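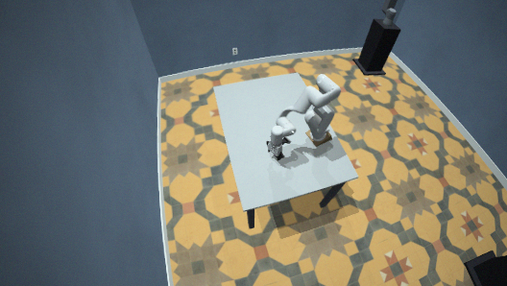 Slide 2. Why the grout fails before the tile

Speaker notes, Hortensia Benítez. Floor maintenance session, 12/6/22.

Start with the Liltberg building. Ground floor, cement tile, laid on a screed with no movement joints. First cracks were logged in September, all of them in the grout lines and none in the tile bodies. Ask the room who has seen the same pattern. Wait for hands.

Explain the load path. Tile is stiff, grout is brittle, the screed shrinks as it dries. The joint takes the strain. A wider joint takes more of it before it opens.

Slide 3. Survey results

We checked 1328 joints across the two wings. 231 had a visible crack. Most were close to the south doors, where direct sun reaches the floor. Do not read the table aloud. Point to the south wing column and move on.

If asked about method: visual check, then a tap test, same inspector both times. Yaw Aryee has the raw sheets.

Slide 4. Cleaning

Acid cleaners are the second cause. Cement tile and cement grout both etch. The Gbeho site used a descaler every week and lost the surface of the joints near the entrance. Switch to a neutral cleaner, well diluted, and rinse. Patterned tile shows etching late, so check the plain border tiles first.

Slide 5. Repair sequence

Rake out to two thirds of the tile depth. Vacuum. Dampen the edges, no standing water. Fill, strike off, cure under sheet. Keep foot traffic off for 5 days. The Gidetard crew reopened early and had to redo the corridor.

At perimeter walls use flexible sealant in place of grout. Same at columns and door thresholds.

Slide 6. Costs

Skip if short of time. The handout has the Darklow figures, based on a floor of 300 square meters.

Questions. Repeat each one into the microphone before answering.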